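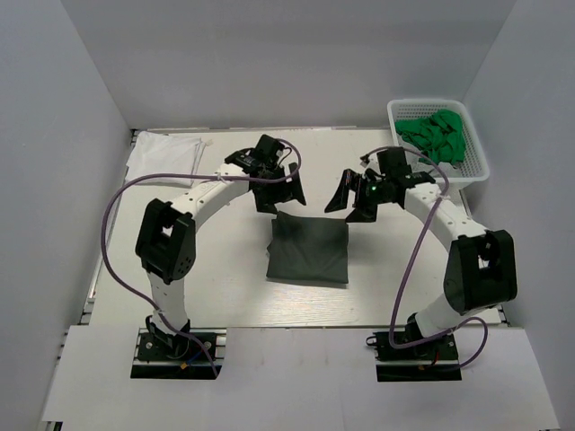
## 4. 濃い灰色はどう呼び分けられてきたか

日本語の灰色の語彙は、驚くほど豊かである。墨色、消炭色、鉛色、鈍色、藍鼠、鳩羽鼠、桜鼠と並べていくだけで、染め物の見本帳をめくっているような気分になる。江戸の「百鼠」はよく知られているが、本研究で読んだ衣料品カタログの中でも、灰色の名前は今なお盛んに作られ、借りられ、言い換えられていた。本節で扱うのは、そのうち明度の低い側、冒頭の写真で折りたたまれている濃い灰色の布のような色につけられた名前である。同じ写真の天板は淡い明るい灰色で、日常の言い方ではどちらも「グレー」の一語で済んでしまう。ところが商品名としての色名になると、この二つが同じ語を分け合うことはまずない。この隔たりの大きさに、筆者は調査の初めから強く惹かれてきた。

### 4.1 資料

資料には、衣料品カタログの色名を集めた Grisico コーパスを用いた。収録されている色名の用例は2,616件で、灰色系と判定した異なり語は207語である。判定にあたっては、語の構成要素に「灰」「鼠」「墨」「炭」「鉛」「グレー」「チャコール」などを含むものをまず拾い、次に、要素からは色が読み取れない語(「夜霧」「石畳」「雨雲」など)を、カタログに添えられた色見本と照合して加えた。後者の作業はたいへん手間がかかるが、面白い語はほとんどこちらから出てくる。「雨雲」が濃色にも中明度の色にも使われていると気づいたときには、予定していた作業を中断して、しばらく用例ばかり読みふけってしまった。

コーパスに含まれる発行元のうち、Hirkberg と Plisness は紳士服を中心とし、Ó Conaill は毛糸と編み物用品を主に扱う。編み物用品を含めたことには異論もあるかもしれない。毛糸の色名は染めのロットと結びついており、完成品の色名とは働きが異なるからである。しかし、編み物のカタログには濃い灰色を細かく区別する必要が実際にあり、語彙の観察にはまたとない資料となる。セーターの身頃と袖で色が食い違えば困るのは編み手であり、色名はそのまま実用の道具になっている。

### 4.2 名づけの4類型

濃い灰色の名前は、名づけの発想によって次の4類型に分けられる。

1. **燃え残り型** 消炭、チャコール、炭灰など、火を通ったものに由来する名。
2. **鉱物型** 鉛、スレート、石墨など。硬さや重さの印象を伴う。
3. **天候型** 雨雲、夜霧、時雨など。色相がわずかに青へ寄ることが多い。
4. **合成型** 「ダークグレー」「濃鼠」のように、明暗を示す要素と灰色を示す要素を組み合わせた名。

合成型は一見すると味気ない。筆者も予備調査の段階では、ほかの型を引き立てるための対照群ほどにしか考えていなかった。ところが用例を読み進めると、合成型はきわめて働き者である。「濃鼠(消炭)」のように括弧つきで別の型の語に添えられ、耳慣れない色名を読者に橋渡しする役を担っている。とくに Ó Conaill のカタログではこの併記が徹底しており、新しい色名が登場した号では合成型が添えられ、やがて括弧が外れ、燃え残り型や天候型の語が一人で立つようになる。語が定着していく過程を号ごとに追えるのは、実に得がたい体験であった。

燃え残り型では、「チャコール」と「消炭」の関係がとりわけ興味深い。辞書の上ではよく似た色を指すが、カタログの中では住み分けが見られる。「チャコール」は上着やズボンなど、複数の品を揃えて着ることを前提とした商品に現れ、「消炭」は帯、襟巻、手袋といった小物に現れやすい。Hirkberg では、同じ生地で仕立てた上着と襟巻に別々の色名が与えられている例さえある。名前の違いが色の違いを伝えているとは考えにくい。語の選択は、その品がどのような装いの中に置かれるかに引かれているのである。

鉱物型については、重さの印象が素材の説明にまで及ぶ点を挙げておきたい。Plisness の紳士服では、「鉛」の色名をもつ品の説明文に「しっかりした」「落ち感のある」という表現が繰り返し現れる。夏向けの軽い生地になると、同じ明度の色見本であっても「スレート」が選ばれ、「鉛」は姿を消す。色名が布の手ざわりを先回りして語っているようで、筆者が本調査で最も心を躍らせたのはこの箇所である。

### 4.3 背景の明るさと色名

色名の選択には、掲載写真の背景も関わっている。濃い灰色は白い台の上では黒に近く見え、木目や暗い布の上では灰色らしさを取り戻す。これは明度対比としてよく知られた現象であるが、色名の側から論じられることは少なかった。図3は、濃い灰色の衣類が白い台に載っている場合の例である。 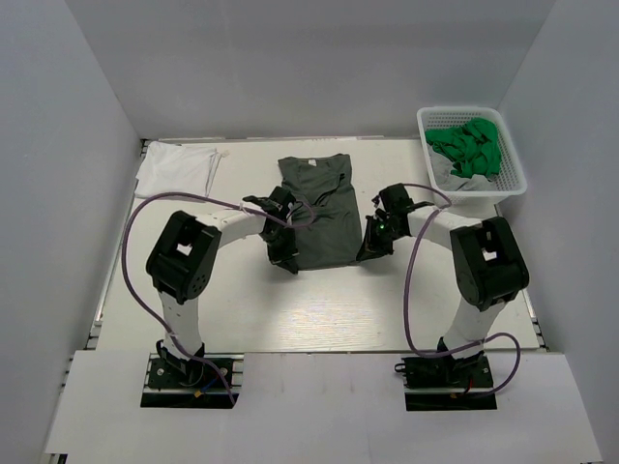
**図3** 白い台の上の濃い灰色の衣類。三方の壁は淡い灰色。

図3のような白地の条件では、衣類の色を「黒」と呼ぶか「濃い灰色」と呼ぶかで、見る人の判断が割れても不思議はない。カタログの編集者もこの曖昧さに向き合ってきたようで、白い背景の写真に添えられる色名には、合成型の「ダークグレー」が選ばれる傾向がある。黒ではないと明言できる語が好まれるのであろう。反対に、背景が暗い写真では「墨」や「消炭」といった、黒との境目にある語がのびのびと使われる。写真の中で灰色であることが十分に見えていれば、名前のほうは少しばかり黒へ寄っても構わないわけである。

壁や天板のような淡い灰色には、本節で見た4類型がそのままでは当てはまらない。淡色側では「霞」「真珠」「白鼠」などが優勢で、燃え残り型に相当する語は「灰白」を除いてほとんど育っていない。炭は濃色に名を貸し、灰は淡色にも濃色にも名を貸す。燃えたあとに残るものどうしでありながら、色名としての守備範囲がこれほど違うことには、もっと注意が払われてよい。

### 4.4 残された問題

類型の認定で迷った語もある。「墨」は、煤から作られるという点では燃え残り型に入るが、書画の道具としての連想が強く、カタログの説明文にも「筆」「にじみ」といった語が伴う。本稿では燃え残り型に含めたうえで、集計では別に印をつけた。「鈍色」はさらに厄介で、古い装束の色名としての格式を保ちながら、若い世代に向けた薄手の上着にも使われており、説明文の調子がまるで揃わない。今回はいずれの型にも入れず、次節で個別に用例を検討する。

なお、毛糸のカタログには、生産が終わった色の名前だけが索引に残っている場合がある。色見本が失われているため濃淡の判定ができず、本節の集計からは外した。「夜汽車」「古硯」など、どのような灰色であったのか知りたくてたまらない名前が含まれており、見本の所在については引き続き調査を進めている。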